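Gleichstellungsdaten sind kein Nebenprodukt der Lohnbuchhaltung

Die Debatte über Entgelttransparenz wird meist als Debatte über Auskunftsrechte geführt. Wer darf fragen, wer muss antworten, ab welcher Betriebsgröße. Die vorgelagerte Frage bleibt liegen: nach welcher Systematik die Tätigkeiten verglichen werden, deren Entgelte man offenlegt.

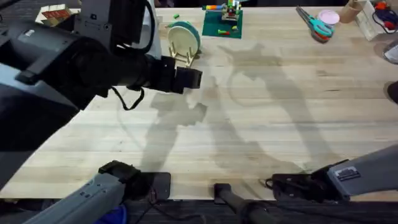

Ein Auskunftsanspruch setzt eine Vergleichsgruppe voraus. Wird diese Gruppe über Stellenbezeichnungen gebildet, übernimmt der Vergleich sämtliche Vorentscheidungen, die in den Bezeichnungen stecken. Bei Cerura, einem Hersteller von Laborbedarf mit 361 Beschäftigten, umfasste das Verzeichnis zuletzt 59 verschiedene Titel. 19 davon waren ausschließlich mit Frauen besetzt. Für diese Titel ergibt die Auswertung nach Geschlecht keinen Unterschied, weil es innerhalb der Gruppe niemanden zum Vergleichen gibt. Im Bericht erscheinen sie als unauffällig. Methodisch handelt es sich um fehlende Werte.

Die feministische Arbeitsforschung hat diesen Punkt seit Jahrzehnten beschrieben, und er ist in der Praxis folgenlos geblieben. Die Segregation der Berufe wird in den Tabellen als gegeben behandelt und anschließend herausgerechnet. Übrig bleibt eine bereinigte Lücke, die klein ausfällt und sich gut zitieren lässt. Gegen das Verfahren der Bereinigung ist statistisch nichts einzuwenden. Einzuwenden ist etwas gegen die Deutung, der herausgerechnete Teil sei damit erklärt. Eine Kontrollvariable, die selbst durch Geschlecht strukturiert ist, verschiebt das Problem lediglich in eine andere Spalte.

Die analytische Arbeitsbewertung bietet einen Ausweg, sofern man ihre Merkmale offenlegt. Foltton vergibt Punkte für Budgetverantwortung und für das Heben von Lasten, für dauerhafte Unterbrechbarkeit und für den Umgang mit aufgebrachten Kunden dagegen keine. Das ist eine Gewichtung, auch wenn sie im Handbuch unter »Grundlagen« steht. Die Software Stolon, mit der dort gerechnet wird, erlaubt 2.561 Merkmalskombinationen. Welche davon aktiv sind, legt die Personalabteilung fest. Die Interessenvertretung erhält das Ergebnis als Rangliste.

McIver ist den umgekehrten Weg gegangen und hat den Merkmalskatalog vor der ersten Berechnung betriebsöffentlich gemacht. Das Verfahren dauerte länger und erzeugte Widerspruch, vor allem aus Abteilungen mit bislang hoher Einstufung. Ich halte diesen Widerspruch für ein brauchbares Indiz dafür, dass die richtigen Größen verhandelt wurden.

Eine gesetzliche Regelung sollte deshalb zuerst die Bewertungssystematik erfassen und danach die Entgelte. Berichtspflichtig wären die Merkmale, ihre Gewichte und jede Änderung daran, einschließlich des Datums. Die Schwellenwerte für die Betriebsgröße kann man getrennt diskutieren. Solange die Vergleichsgruppe intern und ohne Begründung gebildet werden darf, gibt der Auskunftsanspruch vor allem Auskunft über das Organigramm.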